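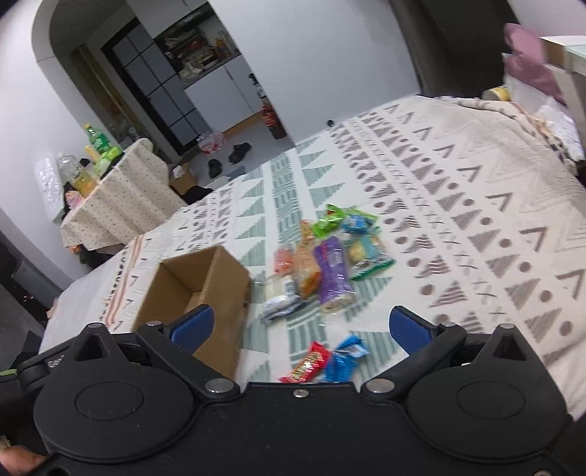 Prompts and Link-Ups

4.2 Setting up a word-count challenge

This section covers a challenge run from a single Cirivell blog, with entries collected in a Trollach link grid. Section 4.3 covers challenges shared between several blogs.

Before you start

You need editor or owner access to the blog. Contributor accounts can draft a prompt post but cannot open a grid. The Trollach add-on must be version 2 or later; the version is shown under Settings > Add-ons.

Create the prompt post

1. From the dashboard, select New > Prompt.
2. Enter a title. The title becomes the grid name and cannot be changed after the first entry is linked.
3. Type the prompt in the Prompt field. Text typed in the Body field is not shown on the badge.
4. Under Limits, select Exact or Maximum, then enter the word count.
5. Select Save Draft.

Note: Titles are not included in the word count. Hyphenated words count as one. A dash with no space on either side joins the two words next to it, so an entry of 102 words by hand may be reported as 101.

Open the grid

6. In the draft, place the cursor where the grid is to appear and select Insert > Link Grid.
7. Set the opening and closing times. Times follow the blog's time zone, which may differ from the one in your user profile.
8. Enter the maximum number of entries. The upper limit is 534.
9. Select Order. Random reshuffles the grid each time the page loads. Fixed lists entries as received.
10. Select Publish.

CAUTION: Deleting a published prompt post deletes its grid and all votes. To take a post down temporarily, set its status to Hidden.

Add the badge

11. Open the published post and select Share > Badge.
12. Copy the badge code into a text widget in the sidebar. The Alipour theme has a separate Badge widget, and the code goes there.
13. Click the badge on the live page. It should open the grid in the same tab.

If the badge opens the home page, the code was copied before the post was published. Repeat steps 11 and 12.

Moderate entries

Entries over the limit are marked with an orange bar and stay off the public grid until an editor accepts or returns them. Returned entries can be corrected and linked again until closing time. The writer receives a short notice by email; its wording is set under Settings > Notices.

Note: The checker reads the first 172 lines of a linked page. Entries placed below a long introduction may be reported as empty. Ask the writer to link to the entry's own heading.

Revised Jul 13, 2020. Steps 7 to 9 checked by Ayman Hakim.
Next: 4.3 Shared challenges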